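4. 布製品を洗う前の準備と、洗濯コースの設定

この章では、Wanard 洗濯乾燥機をブルーダンス(Brudance)の共同洗濯室で使うとき、キッチンクロスやテーブルクロスなどの布をどのように洗うかを説明します。シャツや下着の洗い方は第3章にあります。先に第3章を読んだ方は、4.1 の手順1と2を省略してもかまいません。

4.1 洗う前の確認

1. 電源ボタンを押し、表示が「待機」になるまで待ちます。表示が「71」のときは、前の人の排水がまだ終わっていません。ドアを引かないで、表示が消えるまで待ってください。

2. 利用カードを読み取り部に当てます。カードを忘れた場合は、部屋の番号ではなく、洗濯室の共通番号 3967 を入力します。共通番号で使った分は、月の終わりにまとめて請求になります。

3. 布を色で分けます。白い布、うすい色の布、こい色の布の三つに分けてください。赤や紺の模様がある布は、白い部分が多くても、こい色の布として扱います。

4. しみを調べます。油のしみには台所用の中性洗剤を少しつけて、指で軽く押します。強くこすると、布の表面が白くなることがあります。

5. 新しい色物の布は、色落ちの試験をします。白いタオルの角をぬらし、布の裏の目立たない所に当てて、30秒押さえます。タオルに色がついたら、その布は最初の4回だけ、ほかの物と別に洗ってください。

注意:ワインやビーツのしみに熱い湯を使わないでください。しみが残って、あとで取れなくなります。

4.2 コースの設定

1. 布をドラムに入れます。大きいテーブルクロスは丸めないで、ひだのように折りながら入れると、回転のときにかたよりにくいです。

2. ドアを閉めます。「カチッ」という音がするまで押してください。

3. ダイヤルを右に回して「キッチン布」を選びます。このコースの温度は、はじめは40度になっています。麻の布は30度に下げてください。

4. 「脱水」ボタンを押して、回転数を選びます。麻とうすい木綿は500、厚い木綿は「標準」です。

5. 洗剤を入れます。引き出しの左が洗剤、右が柔軟剤です。ふきんには柔軟剤を使わないことをおすすめします。水を吸う力が弱くなります。

6. 「開始」を押します。残り時間が表示されますが、布の量によって途中で変わることがあります。

メモ:火曜日の午前はヴィレラ(Vilela)の食堂がこの機械を使います。この時間は予約画面で選べません。

4.3 終わった後の干し方とたたみ方

1. 終わりの音が鳴ったら、なるべく早く布を出します。中に長く置くと、しわが深くなり、においも出ます。

2. 両手で角を持ち、三回か四回、軽く振ります。チェックの模様の布は、線がまっすぐになるように、縦と横に少しずつ引いてください。斜めに引くと形がゆがみます。

3. 陰干しにします。こい赤の布を強い日に当てると、色が早くうすくなります。

4. 少し湿っているうちに、裏からアイロンをかけます。麻は高い温度、木綿は中の温度です。

5. 台の上に広げて、端と端を合わせてたたみます。赤と白のチェックの布なら、四角の並びを見ながら折ると、端がそろいやすいです。

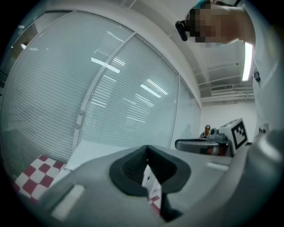

4.4 困ったとき

布から洗剤のにおいがする:洗剤が多すぎます。次は半分の量にして、「すすぎ追加」を押してください。

白い布がピンク色になった:乾かす前に、もう一度その布だけを洗います。乾燥まで終わった布は、色を戻すことがむずかしいです。

脱水が途中で止まる:布がドラムの片側に集まっています。「一時停止」を押し、ドアのロックが外れてから布をほぐして、もう一度始めてください。小さい布が一枚だけのときも止まりやすいので、同じ色のタオルを一緒に入れます。

ドアが開かない:中に水が残っている間は開きません。15分待っても開かないときは、ブルホルム(Brullholm)棟の管理室に連絡してください。機械の担当はシュクラン・サラチ(Şükran Saraç)、カードと請求の担当はナタリア・ゲレイロ(Natália Guerreiro)です。

注意:レバーやナイフなどの道具で、ドアを無理に開けないでください。ロックの部品がこわれた場合、修理の費用は使った人の負担になります。

フィルターの掃除については第5章を見てください。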